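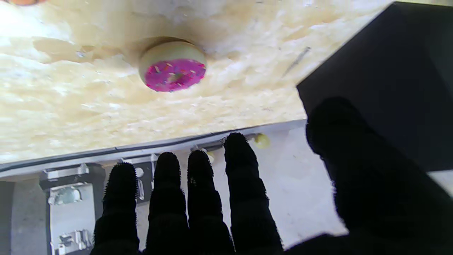

Wrist cam view, toy donut on the OSB, hand open

Hand stops dead before it reaches the object, no fault shown
posted by haugland_owner, April 8, 2023

Five-finger hand on a Skollano arm, fuzzy black glove over the fingers. The task is a toy donut. Pick up donut, put down donut. It managed this 26 times in a row, and on the next try it opened its fingers, started toward the board and quit. The log says position error 121 and then nothing, like it walked out of the meeting. Power cycling gets me one more pick, sometimes two. I've swapped the donut for a different donut, which I admit was not my strongest theory. Arm is fine with the hand unbolted. What am I missing?

Rundwood
First, stop power cycling it with your own hand anywhere near the thing. Mine woke up holding a grudge and I have the thumbnail to prove it. Hit the e-stop, then look.

Second, there's a thin black cable along that metal rail, and your fingertip is right up on it. If a finger catches it on the approach, the joint stalls and the controller gives up. Tie the cable down underneath and raise your approach height. Then take the glove off and run it bare. Fuzz gets into finger joints, and a shedding glove will give you the same stall. If it runs clean bare, you've found your donut thief.

Also check your torque limit. Mine shipped at 2000 in the config, whatever 2000 is. The manual has no opinion.

zarkden_bolts
had this, was firmware. update it

Rundwood
Updating won't move the cable. Do the cable first, then the glove, and change one at a time or you'll be back in October asking which one it was.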